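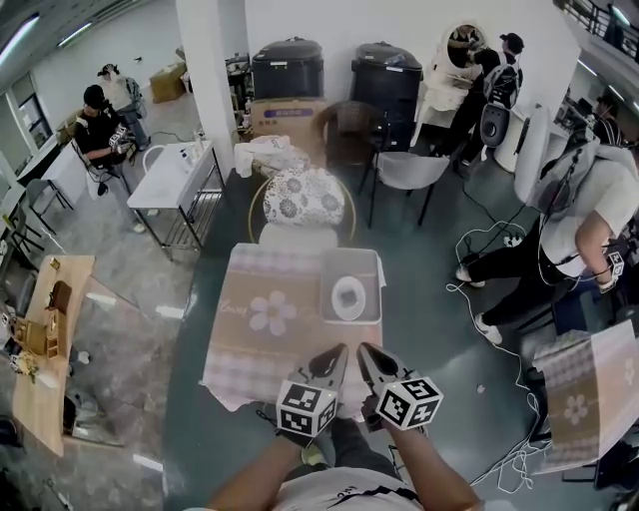

4.2 Builder selection and the timing of lot releases

The second set of results concerns how builders were chosen for each release of lots, and whether the order of those choices affected the rate at which homes were occupied. The two subdivisions differ sharply here. Daltunum used an open ballot in which any registered builder could apply for up to a fixed share of the lots in a phase. Drustora kept a closed panel and allocated lots by negotiation, usually well before the roads in that phase were sealed.

Lot records were available for 341 parcels across both sites. Each parcel was coded by release phase, builder, frontage, date of title and date of the occupancy certificate. Parcels held back for parks, drainage and the school reserve were removed before coding. Where a lot had changed hands between builders prior to construction, it was assigned to the builder named on the building permit.

Figure 3. Plain summary of the lot release process at each site. Daltunum: registration, ballot, title, permit, construction, occupancy. Drustora: panel negotiation, allocation, title, permit, construction, occupancy.

As Figure 3 shows, the two processes are the same from title onward. The difference lies in what happens before title, and this is where the records are weakest. Drustora's allocation letters were not kept in one place, and for the earliest phase we relied on the minutes of design review meetings. These give the month of allocation but not the day.

Lots allocated under the closed panel went to permit sooner after title. Builders on the panel had already adapted their standard plans to the estate's design guidelines, and most lodged drawings in the same month that title was issued. Ballot builders tended to wait until a buyer had signed. The gap was widest on corner lots, where the guidelines called for a second finished elevation and a lower side fence.

The advantage did not carry through to occupancy. Once construction began, the panel builders were working on many homes at once in the same few streets, and their trades were stretched. Several streets in the later Drustora phases had framed but unclad houses through most of a winter. At Daltunum the starts were more scattered – a nuisance for neighbours who had already moved in, according to the residents' survey – but individual homes moved from slab to handover at a steadier pace.

Design variety is harder to compare. We counted repeated front elevations within each block face, following the method set out in the Wilis study, and treated a mirrored plan as a repeat. Colour and cladding changes alone were not treated as a different elevation. On this measure the ballot phases had fewer repeats, although the final Daltunum phase, released in September, was taken up mainly by 2 builders and looks much like its Drustora counterpart.

Vigfúsdóttir Park, the green space shared by the later Daltunum phases, was finished before the first homes beside it were occupied. Park-facing lots were the first chosen in the ballot and among the last built on.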